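Week 4: Reading a newbuild announcement
Handout, revised 3/5/19

Most of you will have read the Mostodberg press release by now. It says the yard will deliver a 1083-berth ship for Altow, with interiors by Stuvero, and that the result will "redefine life at sea". Set that last bit aside. I've been collecting these releases for years and life at sea gets redefined every February.

Start with berths. Lower berths, total berths and passengers are three different figures, and a release will usually pick whichever flatters the point being made. If the ship is being sold as roomy, you'll get lower berths. If it's being sold to investors, you'll get the total, sofa beds and all. The Mostodberg release never says which it means. Write "not stated" in your notes and leave it there.

Then the contract itself. A letter of intent is not an order, and an order with financing still to be arranged is only a bit better. Options are weaker again. Altow has one ship ordered and four options, which the headline turned into a "five-ship program". I'd want to see a deposit before I believed in the second.

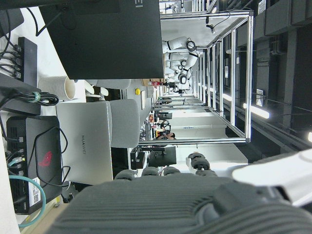 Design claims are harder to check. Stuvero says its public rooms take their colours from the coastline, and I have yet to meet a coastline that couldn't be made to match a carpet. Ask instead for the deck plans. How many seats are in the main dining room? Is the "observation lounge" closed for private functions? Where do the crew eat?

Gebretsadik's fleet survey, on your reading list, is useful on delivery dates. Read the 22 pages on delays and skip the forecasts, which I don't trust. Pay attention to how he treats a ship that is handed over on time with cabins unfinished.

For next class: choose one release, underline every figure in it, and mark who supplied each one. Bring a paper copy. Half a page of comments is plenty, and please don't quote the slogan.

Abenezer Kumsa
Room 3327

© Abenezer Kumsa. Course use only. Contact | Back to top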